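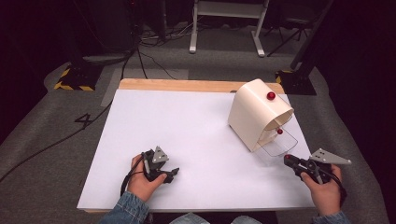

Notebook 3, p. 56

September 15, 2020

Handheld grippers, short jaws vs. long jaws, on the tunnel board

OK, first real session with the short jaws on both handhelds and I'm kind of sold! I went in expecting to put the long ones back on by lunch. Writing this up while my wrists still remember it, because the logs won't tell us how the things feel.

Setup is the white board with the cream tunnel cover, one red ball up top, one inside the mouth on or just behind the clear flap. Station 4. Handhelds are the Clumo pair, black, with the triangle plates on top. Controller box is still the Reuter, old firmware (I know, I know, I'll update it when we're between runs and I have a whole afternoon to lose).

The idea was to do the same job we did with the long jaws: get at the inside ball past the flap, leave the top ball where it is. The flap is the part that hurts. It's so clear you lose it completely against the white, and with the long jaws I kept poking it and shoving it sideways before I knew I'd touched it. The short ones make me come in closer, so I feel the bump through the handle right away. Much better. The downside is that my knuckles are now nearly on the board, and the left plate wants to clip the tunnel wall if I get lazy about my elbow. Tilt it back a bit and it's fine.

I put a red marker on the tip of one jaw on the right-hand unit to have something to look for when I go back through the video. Good idea, bad color. It's practically the same red as the balls, and on playback I spent a while happily following the wrong thing. Green next time, or blue tape if we have any left that still sticks.

Numbers, such as they are: 40 tries with the short jaws, same as I did with the long ones. I'm not writing down a success rate until I've gone back and decided what counts, since I was pretty generous with myself last week about the top ball wobbling. Wobbling is OK, rolling off is a fail. Let's all use that.

Trigger feel. Left one is noticeably stiffer than the right. I swapped hands for a few tries and the stiffness went with the unit, so it's the spring and I'm not just tired. The Lostard springs in the small parts drawer might fit? They look a hair longer. Somebody with better calipers than mine please check before I force one in and break the housing.

Cables. Still annoying. The left one loops down past my wrist and tugs whenever I reach across, and it's worst right at the end of the move when I want a steady hand. I tried routing it inside my sleeve and that was awful, don't bother. A clip at the forearm might do it. The right one sits beside the wrist and I mostly forget it's there, so maybe the left just leaves the body at a bad angle.

Jaw opening readout: the Reuter box shows 2,000 fully open and should go to zero closed, but the right unit bottoms out at 700 with the short jaws on. I'm guessing the zero is left over from the long set. I re-ran the calibration once and it took on the left and did nothing on the right, no error, just a cheerful beep. Didn't chase it. The readings are still consistent, so we can shift them afterward, but write it in the run notes if you use this pair!

Badar arm: haven't tried the short jaws on it yet. The bolt pattern looks right. My worry is reach, because the arm can't tuck its wrist down the way I can, and the plate may hit the cover before the jaws get anywhere near the ball. Dry run first, tunnel only, no flap.

To do
- different color on the jaw tip
- thin dark tape along the flap edge? (might be cheating, ask)
- left spring
- forearm clip for left cable
- redo right zero, and do the firmware while I'm in there
- long jaws go back in the labeled bag, NOT loose in the drawer (that was me, sorry)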